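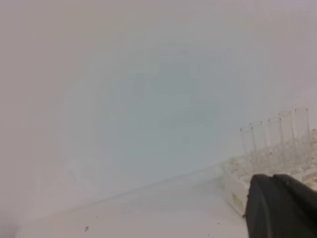 According to a former participant, the hard part of the Grajales Tube Challenge is the return move, when a tube has to go back into its opening without touching the one beside it. The remark appears in the team handbook under the heading "Scoring," and the rules give the return move twice the points of the pickup.

The Grajales Tube Challenge is a student robotics competition in laboratory automation. It is run by the Zurley School of Applied Technology as the final project of its second-year automation course, and is also open to outside clubs. Teams program a robot arm to handle glass test tubes held in a plastic rack.

Format

Each team has up to 6 members. A run lasts 14 minutes and is made on a table supplied by the school. The rack is set down by a judge at an angle drawn by lot, and the team is not told the angle beforehand. The arm must find the rack, remove the tubes named on the task card, and return them to the openings listed. Empty tubes are used in the first round. In the second round they are filled with colored water.

Teams may not touch the arm, the rack, or the table during a run. A stop called by the team ends the run, and points earned up to that moment are kept.

Equipment

All teams use the same model of arm and a two-finger gripper. Finger pads may be replaced if the new pads fit the standard mount. A small camera at the wrist is the only sensor allowed for locating the rack. Clear glass against a pale background is a known source of detection errors, and many teams locate the rack first and work out tube positions from its geometry. The control software, Nanura, is maintained by the course staff. Teams may write their own vision code but must use the Nanura motion limits.

Scoring

A clean pickup earns 7 points and a clean return 14. A tube left leaning in its opening counts as a pickup only. A broken tube costs 20 points. Ties are decided by the shorter run time.

History

The contest grew out of a class exercise with wooden pegs. Glass tubes were adopted when the Trandus club joined as the first outside entrant. The current rules are dated 06/03/2023. Qualifying runs are held in March.

See also

Laboratory automation
Robot end effector
Visual servoing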